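Prallia Trail Bike Geometry Data Card

Prallia is a table of frame measurements for hardtail and full-suspension mountain bikes, maintained by the Hauser workshop in Bustville. The current release holds 1,058 rows, one per model and frame size, from 82 model ranges.

Each row gives reach, stack, head angle, seat angle, chainstay length and wheelbase. Lengths are in millimeters and angles in degrees. Suspension bikes are listed at full extension, without sag.

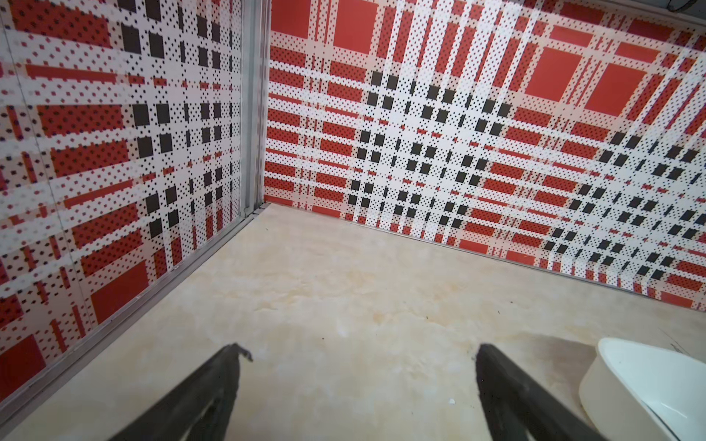 Values were entered from published size charts. Where a chart gave two figures for a flip chip, the low setting was used and the high setting stored in the notes column. Blank cells mean the maker did not publish the value.

Known gaps: children's bikes, fat bikes and frames sold before 27.5-inch wheels became common. Size labels are not comparable between makers.

The file is read directly by the Narnuvix fit calculator, version 30 or later. Corrections are merged every February. Please quote the row number when reporting an error.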